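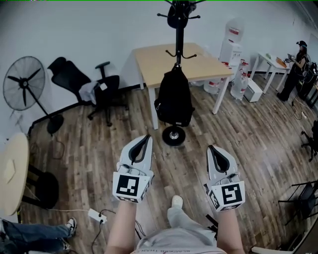

Re: [hustau-list] coat rack keeps tipping, and the water corner

Stornell Neighbor wrote on 25 March 2018:
> Hi all, does anybody have a coat rack that stays upright? We got a cheap
> one for the workroom and it goes over every time somebody hangs a laptop
> bag on it. I've tried putting books on the feet. Also curious where people
> keep the spare bottles for the cooler, ours are out in the hall and we've
> already had one complaint.

Oh, I went through this last year! What fixed it for us was switching to one with a round weighted base, a black one with a tall pole and curved hooks at the top. There's a backpack living on ours pretty much full time and it stays put. I do try to keep the heavy stuff from all ending up on the same side, but I'm not strict about it (I've given up being strict about anything in that room).

I'd skip the Neveck kind with the folding legs. We had one at the old place and I tripped on it constantly - plus you can't get a broom under it.

As for the water, our spares just sit on the floor by the dispenser, against the wall. Two of the big bottles with the red labels at the moment, and that's plenty for a small group. We used to order more and they ate up the whole corner. The hall is asking for trouble, I think. If you have the wall space, move them in! I put the little square table near there too, the one with the white legs, behind the coat rack, and it's a handy spot to drop your keys.

Two things I'd still like to sort out. One is the standing fan. It's a big black thing and in July I wouldn't part with it, but the rest of the year it's taking up floor next to the desk chair. Does anybody store theirs standing up in a closet, or do you take the cage off first? The other is that the chair has turned into a second coat rack. There's a gray something draped over it right now, with the rack just across the room. Would a couple of wall hooks help, or do those fill up too?

Oh, and whoever was asking about the wood-look floor a while back - ours is the brown and gray mix and it hides dust really well.

- Miranda list member, room 846

----
Hustau mailing list | Questions: list desk, room 300 | Copyright 2018 Hustau | Back to top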